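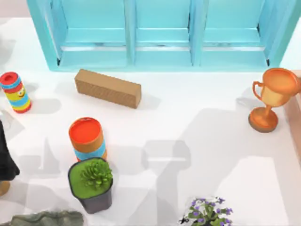

What is a load path? It is the route by which a weight placed on a structure travels through its parts and reaches the ground.

Statics for Builders and Makers
Posted 2019-02-25 by Elias Harb

Chapter 5. Shelves, Spans and Supports

5.1 Scope of the chapter

The previous chapter treated single members under a single force. A member was cut free from its surroundings, the forces on it were drawn, and the unknown reactions were found from the three equations of balance. The present chapter applies the same method to assemblies of boards. Bookcases, cabinets and open racks are used throughout, as their parts are few and the loads on them are easy to estimate.

Only loads that do not change with time are considered. Impact, vibration and the slow bending of wood under long-term load are left to Chapter 6. Readers who have not worked with moments should review the end of Chapter 4 before going on.

5.2 Terms

A span is the clear distance between two supports. A partition is an upright board that divides the space between the two ends of a unit. A rail is a narrow horizontal member, usually placed at the front or back edge, that stiffens a shelf or ties two uprights together. Racking is the sideways lean of a unit whose corners no longer hold their right angles.

The word "shelf" is used in trade catalogs for both the single board and the whole unit. In this book it means the board. The whole unit is called a case.

5.3 Point loads and spread loads

A point load acts over an area so small that it can be treated as a single arrow. A spread load acts along a length and is given in newtons per meter. A row of books of similar size is close to an even spread load. A single heavy object, such as a cast pot, is better treated as a point load at its center of gravity.

Consider a shelf with a span of 1000 mm, resting freely on a support at each end. A point load of 200 N is placed at midspan. By symmetry each support carries 100 N. The greatest bending moment occurs under the load and equals the reaction times half the span, or 50 N m. If the same 200 N is spread evenly along the board, the reactions are unchanged but the greatest moment falls to 25 N m. The weight of the board itself is ignored in both cases.

5.4 The effect of a partition

Adding a partition at midspan halves the span. For an even spread load, and with the board cut at the partition so that each half rests freely, the greatest moment falls to one quarter of its former value. Sag falls faster still, to one sixteenth, provided the board thickness and the material stay the same.

A board that runs unbroken over the partition behaves differently. It bends upward over the middle support and downward on either side, and the three reactions cannot be found from balance alone. The method given by Ratree Kaewmanee in her notes for the Nyanda evening course is followed in Section 5.7. It requires one further equation - that the board does not move at the middle support.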